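Robot Manipulation Practicum
Handout 6: Clearing a Table into a Basket
Instructor: Ornella Colombo
Lab assistants: Peiyu Xiong, Bimla Kashyap
Reports due April 16, 2021

What this lab covers

In Handout 5 you picked up one object from a known spot. In this lab the objects are placed by hand and the arm has to put them into an open container. You will write the grasp selection step, use the motion planner you already have, and record the runs for your report. The Zosholm library from last time is still installed on the lab machines. Do not update it in the middle of the term.

Read section 3 of the Manolakis notes before you come in. If you missed Handout 5, see Bimla first and get your calibration file checked.

Terms used below

Approach vector: the direction the gripper travels just before it closes.
Pre-grasp: the pose at the start of the approach, fingers open.
Stand-off: the distance between the pre-grasp and the grasp, 66 mm in the starter code.
Antipodal pair: two contact points whose surface normals face each other, so that closing the fingers does not push the object sideways.

Choosing a grasp

For a box, the antipodal pairs are on opposite flat faces. Check first that the distance between the faces is less than the jaw opening. A box lying flat may be too wide one way and fine the other way, so test both and keep the narrow one.

For a cylinder on its side, close across the body, at right angles to the long axis. Closing along the axis means squeezing the two ends, and on most containers one of those ends is a cap. Caps slip, and some come off. A cylinder can also roll when one finger touches before the other, so center the gripper over the axis before you descend.

Estimate the angle of the long axis from the point cloud with the function fit_axis. It returns a value between 0 and 180 degrees. The wrist has joint limits, and if the planner fails at one angle, add 180 to the wrist target and try again before you give up on the grasp.

Objects close to the basket

Most failed runs last September came from this case. When an object lies against the basket or under its rim, one finger has no room to come down, and the planner reports a collision at the pre-grasp. There are two acceptable ways to handle it:

Slide the object clear with a closed gripper, then run detection again and grasp as usual.
Tilt the approach vector away from the basket, up to 13 degrees, and grasp the exposed end.

Pick one and say in the report why you picked it. Moving the basket by hand counts as a failed run.

Using the wrist view

The wrist view is for checking the approach. The fingers always appear in it, and they hide part of whatever is behind them — mask them out before you run the color segmentation or you will get black blobs reported as objects. Bright backgrounds also wash out, so set the exposure on the tabletop. Frames saved while the arm is moving will be blurred. For measurements, wait until the joint velocities are zero.

The view below has a green cylinder lying just under the front edge of the orange basket, and the left finger covers part of the purple box. Work out an order for the two objects and write it down before you start coding. 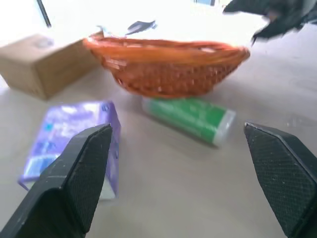

Procedure

1. Home the arm and load your calibration file.
2. Start the logger. Stop it by hand if the run ends early, as a full log holds 3,000 entries and then overwrites the oldest.
3. Run detection and save the list of objects.
4. Compute a grasp for each object and print the jaw width next to it.
5. Have your partner read the widths back to you before you enable motion.
6. Run the sequence at low speed. Keep one hand on the stop button.
7. Repeat with the objects placed differently.

What to turn in

One report per pair, with the code for grasp selection, the logs, and a short account of each failed run. A failed run that is well explained gets full credit for that part. Send the files to Peiyu Xiong.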